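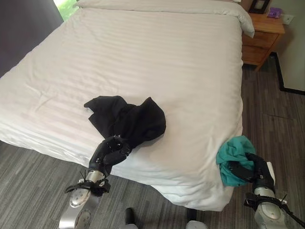

Notebook, December, visit day

Writing this up the same evening, before it all runs together in my head. We had the Gauthier people in from 10:30 until a bit past three, plus two from Sedine who weren't on the list but were very nice about sharing lunch. Solange did the talking and I ran the robot, which suits both of us!

Bedroom demo first, as agreed. The task is clothes off the bed, one item per hand, then over to the hamper by the door. I picked the black one and the teal one out of the clothes bin again. The black against that white duvet is about as easy as it gets for segmentation, and I said so to the visitors up front (better they hear it from me). The duvet is the hard part for the fingers. It's thick and it gives, so when the left hand comes down on the garment it wants to gather up bedding as well, and then you're dragging the whole bed behind you. Last week's fix was to come in at the lower edge and curl the fingers before lifting. We did 31 runs over the day counting the warm-up, and I only had to hit pause for pinched duvet on four of them. Pretty happy with that.

The right side is still a different story. That gripper gets a good bite on soft cloth, but it never knows how much of it is hanging down below. On one run after lunch it set off with a long tail of fabric trailing and drove over it. No harm done, the base just stopped and sulked. Raymonde MacLeod (Gauthier, she runs their linen line) asked why we don't lift higher before turning. Good question. I said reach limits, which is half true. The other half is that I never changed the number after we swapped beds. Must look at that.

Other things people asked, so we have answers ready for next time:

Does it fold? No. Solange said "not yet" and I saw her regret it right away.

How much data is behind the pick? 3,313 grasps as of this morning, nearly all of them in this room. The Sedine pair wanted to know what happens in a different room, with patterned bedding. I told them we have one patterned set and the results on it are not good. They seemed to like getting a straight answer.

Can it tell clothes from bedding if both are white? Not reliably. We tried it for them with a white T-shirt and it went for the pillow. Big laugh, and it did loosen everybody up, but I'd still rather have planned it.

What's the grip force? Nobody had the sheet on hand. Print the sheet!!

Hardware notes. The wrist straps need redoing on both arms. Too many short wire ends sticking out on the left one, and I was nervous the whole day about snagging a knit. I want them trimmed and sleeved before anything with loops or lace goes on that bed. The trailing lead on the right wrist needs a clip too. Left hand got warm after the long stretch before lunch (105 on the housing, Fahrenheit, by the little stick-on thermometer), so I gave it a break while Solange showed them the Vurkeck logging screens. Back to normal when we restarted.

Carpet: the base tracks fine on it going straight. It hesitates where the tiles meet if it's turning in place. Might be nothing. I marked two spots with tape and will check the wheel logs against them.

Raymonde would like a second visit, with their own bag of mixed laundry, and she mentioned a batch of 300 pieces they use for testing sorters. I said yes on the spot and probably should have asked Solange first (sorry, Solange). We'd need a bigger hamper and somebody to reset the bed all day long.

To do:
Raise the lift height on the right arm and rerun the teal cloth
Trim and sleeve wires, left wrist, then clip the right lead
Copy today's logs to the Ukier folder, they're still only on the laptop
Wash the duvet cover
Send Raymonde the grip force sheet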